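Learning to write letters again

I started to write letters by hand last October, after maybe fifteen years of only email. My English teacher in the evening course said that a blog should have one subject, so this month my subject is letters, and I will try not to walk too far away from it.

There will be some complaining also. I am sorry in advance to the post office of Gustham.
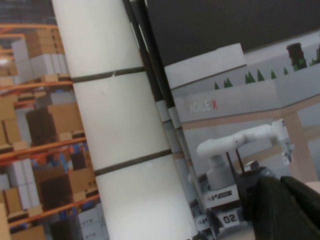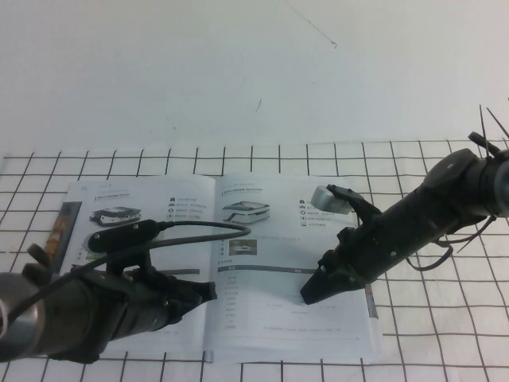 Page 10

I should explain why I began. My old neighbor, Léonie Aubert, moved away to Riviere to live near her daughter. She does not use a computer and she does not hear well on the telephone. When she left, she gave me a piece of paper with her new address and said "write to me," in the tone a person uses to say "close the door." So I wrote.

The first letter took me a whole evening. It was one page. I had forgotten how slow it is, and that you cannot go back to the second sentence and make it better. With email I write the end first, then the beginning, then I remove half. With a pen you have to know where you are going, or at least accept where you arrive. I crossed out so many words that I copied the letter again, and in the copy I made new mistakes. I sent it with the mistakes.

Her answer came after nine days. She has beautiful handwriting, the kind which was taught with punishment, I think. She wrote four pages, both sides, mostly about the daughter's kitchen and a quarrel over where the bread should be kept. She did not answer any of my questions. I was a little disappointed, and then I read it again the next morning with coffee and I liked it very much. When I write email I expect every question to have its answer in the same order. A letter is more like when someone sits down at your table and begins to talk.

About paper. I tried three kinds. The cheap block from the supermarket is too thin, and my ink goes through to the other side. Then I bought a box called Prinano, 200 sheets, cream color, from the stationery shop near the bus station in Gustham. It is a good paper but a little too smooth, and since I am left-handed I pull my hand over everything and in the end the page looks like it was in the rain. Now I use the Lidow pad, which is rougher and dries quicker. It costs more. I write small to save it, and Léonie complained that she needs the magnifying glass, so I write big again.

I also have an opinion about stamps. The woman at the counter always wants to give me the printed label from the machine, and I always ask for real stamps, and every time we both look a little tired. The real ones are in a folder under the desk and she has to bend down for it. Last time they had only birds. I took the birds.

Something I did not expect is how much I keep during the week to tell her. I see a man carrying a door on a bicycle and I think, this goes in the letter. Before, I would maybe take a photo and send it to four people, and each would send me back a small yellow face. Now I have to remember the man until the evening and find words for how he was holding the door (under the arm, like a newspaper, but it was a door). In my own language this would be easy. Léonie and I write in English, as it is the only language we share well enough, and both of us look in the dictionary. She once wrote that her grandson is "very upholstered." I still do not know what she wanted to say, and I do not want to ask.

My sister says that I could do the same thing by email and only be more careful. Perhaps she is right. But I tried it with her, one long careful email about my week, and she answered "nice!! call you later" from the train. She did call, I must be fair.

Some things I have learned, for those who want to begin:

Put the date on it, even when it feels too formal. Letters cross each other in the mail, and then you are answering something that was already answered.

Do not make a draft. I made drafts for two months and all these letters sound like I am applying for a job.

Keep the envelopes too, if you have space. I keep mine in a shoe box and I like to see her address change from blue ink to black when the blue pen was finished.

Next week I have to write to her about the tree in front of our house, which the city wants to cut. She planted flowers around it for years and I do not know how to begin this one.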